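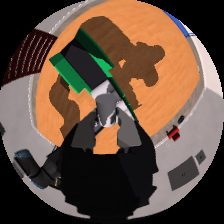 Tuesday. Sim bench, Plovelville. Tray task, teleop demos.

Present: me (Harb), Ghassan on the leader arm until lunch, Lina on playback. Wim looked in at the end to ask for disk space back.

Task, as written on the card: pick up one cylinder, lay it on the black bed of the tray, across the width, against its neighbor. Release, back off, next. An episode ends when the row is in and the fingers are clear. Time limit 60 seconds per cylinder, after which the recorder closes the episode and flags it.

Settings carried over from last session except where noted.
Leader-to-follower scaling 1:1 in translation, wrist rotation 1:1.
Gripper mapped to the trigger, linear, no deadband. (Changed, see below.)
Wrist view and the outside view both recorded. Operator sees both side by side.
Shadows on. Physics step unchanged.

Morning block. Ghassan drove. His first several runs were slow but clean. He approaches from high above the tray, squares the wrist to the bed, then comes straight down. The trouble starts late in the row. With the neighbors in place there is very little room for a finger on the inner side, and if the wrist is off by even a small angle the finger tip gets to the neighbor before the cylinder gets to the bed. He corrects by rolling the wrist at the last moment. That works by hand. It is bad demonstration data, because the correction lasts a few steps and differs from one run to the next, and the policy will average it into mush. Asked him to square up earlier and accept a slower descent.

Trigger: Ghassan complained that the fingers open in a jump. Looked at the log and he is right. The trigger has slack at the closed end, so the first part of his release does nothing and then the fingers open quickly. Added a small deadband and a rate limit on opening only. Closing left alone. He says it feels heavier. The release trace is smoother, so it stays.

We had one layout to look at more closely, with a cylinder lying lengthwise in the row and the others across. I stopped there to argue with Lina about whether to keep it.

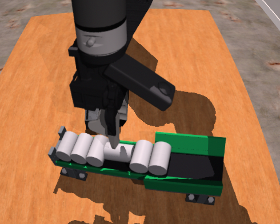
Outside view, tray task. Fourth cylinder lengthwise, finger tip over it.

Her position: keep it, label it as a failed placement, use it for the failure set. Mine: keep it and have the operator recover from it, so there is at least one kind of demo that starts with a mess in the tray. The current set has none. Every episode starts tidy, and a policy trained on that has no idea what to do once something is lying the wrong way. We settled on both. The state gets saved as a start state, and Ghassan records recoveries from it.

Recovery turned out harder to drive than placement. The fingers have to straddle the lengthwise cylinder from the ends or lift it by its sides, and the cylinders on either side are in the way of the first option. Lifting by the sides works if the wrist is turned a quarter turn before coming down. Turning it once down is asking for trouble. Wrote this on the card as a rule:

Turn high, then descend. If the turn is wrong, go back up. No turning between the neighbors.

Two recovery runs thrown out for breaking it. The rest kept.

After lunch Elie took over the leader arm. He has not driven this rig before, so I had him do free motion first with no recording, then single placements, then full rows. His hand is lighter than Ghassan's and he uses the wrist view almost to the exclusion of the other one. You can see it in the paths: he comes in lower and from the near side, and keeps the cylinder in the middle of the view the whole way. Ghassan works mostly off the outside view and comes in from above. I would rather have both styles than one, but they should be tagged. Operator field was blank in every episode up to now. Fixed in the recorder, and I filled in the morning block by hand.
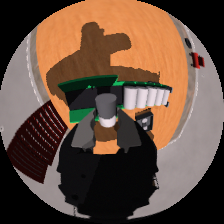
Elie's main difficulty was depth. In the wrist view the lens curvature bends the table edges a good deal, and there is no easy way to judge height over the wood. He started using the shadow under the cylinder: as it closes up toward the cylinder, he is getting near. Fair enough for a person. I am less happy if the policy learns it, because the light in the sim has been in the same place for every run. Need to move the light between episodes. Lina thinks the renderer can randomize direction at load without touching the start states. To be checked before any more recording.

Playback. Lina replayed the morning block open loop from the logged joint commands. Placements reproduce. Recoveries do not all reproduce; a few drift at the point where the cylinder leaves the bed. Contact there is sensitive and I suspect the log rate. We record commands at a lower rate than the controller runs, and replay fills in between. Fine in free air, poor when two things are touching. She will try logging at the full rate for one short block and compare.

Also from playback: episode 743 has the gripper command frozen for its whole length while the arm moves normally. The trigger cable had come loose on the desk. Deleted it from the training list, kept the file. Cable now taped.

Disk. Wim wants the old Tokier runs off the shared drive. I said they can go once I have copied the start states out of them. The full-rate log will make this worse, so better to settle it this week.

Target for the set is 200 good placements and whatever number of recoveries we can stand to record. Not there yet. I would rather stop the placements short than fill the count with tired driving; Ghassan's last runs before lunch had visibly longer pauses over the tray, and those pauses end up in the data too. Trim or leave? Leaning toward leaving the files whole and masking the pauses at training time.

To do
Light direction randomized at load (Lina)
Full-rate command log, one short block, replay and compare (Lina)
Retest trigger rate limit with Elie, who never felt the old setting (me)
More recoveries from the lengthwise start state, quarter turn done high (Ghassan, Elie)
Make a second messy start state, different slot
Copy start states out of the Tokier runs, tell Wim
Recorder to refuse an episode with a blank operator field

Leader arm parked, recorder stopped. Elie has the card.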